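Up before six again. Couldn't sleep, the whole list going around in my head. Tables, baskets, tape, the freight elevator slot, Bronlow's invoice. Made coffee, forgot coffee, microwaved coffee. Out the door with one sock inside out, noticed on the bus, left it.

Moving out of the shop. Writing it down so it's real. We have until the end of January, and it's already well into January. Seems plenty when you say it over lunch. Doesn't when you open the first cupboard.

Got there before anyone had the heat on. Stood in my coat and made a plan on the back of a Hotitz delivery slip. Plan was: left side first, then the long wall, then the big tables last because they're the easiest. Stuck to the plan for maybe an hour. Then I found the drawer.

The drawer!! Every shop has one I guess. Dried-out markers, hex keys that fit nothing, a roll of labels from the Citeo job, half a sandwich bag of washers, keys to a padlock we cut off last summer. A birthday candle. Also the good scissors, which I have accused at least two people of stealing. Will have to apologize. Or say nothing and put them back on the hook, more likely.

Spent way too long on the drawer. Threw out most of it, kept the washers, don't know why. Well I do know why. I'm my mother's child and a bag of washers is a bag of washers.

Then packing proper. Boxes came flat, 35 of them, and the tape gun jammed on the first one. Went back to tearing tape with my teeth. Lip hurts tonight. The medium boxes are the only ones worth having, the large ones you fill up and then can't lift and then you're standing there taking things out again like an idiot. Did that twice.

Labeled as I went, on the side AND the top. Learned that the hard way last move, when everything was labeled on top and then stacked, so all we had was a wall of blank cardboard and a lot of bad feeling.

Phone call from Bronlow in the middle of it. They want 900 for the truck and two guys, and the guys only do ground floor to ground floor unless we pay the extra. We are not ground floor. I said so in November, in writing. The woman was perfectly nice about it and said she'd "look into the notes." So that's hanging over me. If it's the extra 300 on top, then fine, I'll find it somewhere, but I want somebody to say sorry first. Petty. It's been a long day.

Lunch was crackers and an apple standing up at the sink. Should have gone out. Didn't want to take my coat off and put it on again – no wait, I had it on the whole time. Tired already by then clearly.

Afternoon went better. Moved on to the tables, out of order, because I couldn't look at another cupboard. Wanted one clean surface to work off. Cleared everything down to the wood and wiped it and stood back and it was honestly the nicest thing I'd looked at all week. Such good tables. Pale, wide, that long straight grain. You forget, they're under junk for years at a time and you only ever see the corner where your cup goes.
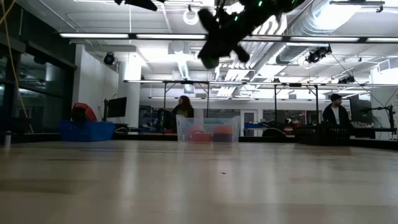
So the question is do the tables come with us or not. The new place is narrower. I measured the door, then measured it again since I didn't trust the first number, then lost the piece of paper. Legs come off I think. If the legs come off we're fine, if they're glued we're in trouble and somebody is getting a very nice table for free. Must look underneath tomorow. Bring the flashlight, and the kneeling pad, my knees are not what they were.

I'd be sad to leave them. Half the life of the place happened leaning on those. Every argument about the Citeo order, the year with the wrong brackets, all the late soup. I'm getting sentimental about lumber.

Water and a small cloth does it, by the way, for the wood. No spray. I used the lemon spray once and it went sticky and picked up every bit of lint in the building. Wipe with the grain, dry straight after, done. Writing it here so I stop asking.

Baskets. I keep going back and forth on baskets. The plastic ones are ugly but they stack, and you can see what's in them, and if you drop one it doesn't matter. The nice woven ones at home shed bits everywhere. Decided: plastic for the move, no discussion. Anything that lives on a counter and gets used every day goes in a basket and rides in my car, NOT on the truck. Kettle, mugs, first aid stuff, chargers, the tape gun if I forgive it. Last out and first in. Last time the kettle was in box who-knows and we drank tap water for two days and were rotten to each other.

Screens also go in my car. Wrapped in the gray blankets, standing up, never flat. Need more blankets. Ask upstairs? They had a pile of them by the stairwell before Christmas, might be gone.

Oh and cables. I hate cables. Did them in freezer bags, one per bag, with a bit of tape saying what it's for. Got through one shelf and had to go for a walk around the block. How does one shop own so many of the same cable and never the one you want. Kept the long ones. Put the mystery ones in a bag marked MYSTERY and gave myself until the end of the month, after that they go to recycling and I'm not looking.

Coming back from the walk I went past the Van Leeuwen window, they have the shelving in that I wanted, the deep kind, and it's marked down. Didn't go in. Went in. Didn't buy. They'll hold two units until the end of the week if I call before noon. Put it on my hand in pen, washed my hands, gone. Putting it here instead: CALL VAN LEEUWEN BEFORE NOON.

Would shelving fit though. The new place has that slope at the back. I drew it out when I got home, on the kitchen table, with a cereal box for the slope. Looked about right. The cereal box is not to scale.

Things I said I'd do and didn't: change of address, the meter reading, defrost the little fridge. The fridge is going to be a whole day by itself, there's a glacier in there with something orange in it. Towels around the bottom and leave the door open overnight, put it on the list. Also never rang about the elevator slot. If we don't get the morning slot we get the one after the garbage pickup and then it smells and everyone's cranky.

Things I did do, to be fair on myself. Drawer. Two tall cupboards, both emptied and wiped inside. The tables. One shelf of cables. Took the posters down and rolled them, and only ripped one, the one I never liked. Carried over a dozen boxes to the end by the door and stacked them with the heavy ones at the bottom. My back is letting me know.

Strange feeling in a room when it starts to come apart. Kept reaching for the tape measure where it's always been and it's in a box now, and I packed it, myself, this morning. The echo's different too. Dropped a roll of tape and it sounded like someone coming in. I said hello to it.

I thought I'd be more upset. Mostly I'm just dirty. That gray dust that gets under your nails and up your nose. Had a bath when I got home, the water was a color. Washed my hair twice. Ate toast in my robe with the radio on low and couldn't tell you one thing they said.

Should really sleep. Going over it again though – tables, legs, flashlight. Blankets. Van Leeuwen before noon. Elevator. Bronlow, and be polite. Fridge towels. Get more tape, the wide brown kind, not the clear, the clear splits and you lose the end and spend your life picking at it with a thumbnail. And markers, I threw all the markers out. All of them! Including the one I'd been labeling with, I think, because I couldn't find it after three o'clock and the last boxes just have a dent and a prayer. Kitchen stuff, I'm pretty sure. Or the Hotitz samples. One of the two.

Will open them tomorrow and check. Leave the tops untaped till then, except I already taped them.

Rain starting now, can hear it on the air conditioner. If it's like this on moving day we'll need plastic over the blankets and something down on the hall floor, flattened boxes maybe, so hold back a few and don't use them all up. And the tables can't get wet, the wood's got hardly any finish left on it. Old shower curtain? There's one in the closet under the suitcases. Getting up to look now or I'll lie here thinking about it.

Found it. It has ducks on it. By the front door with my keys.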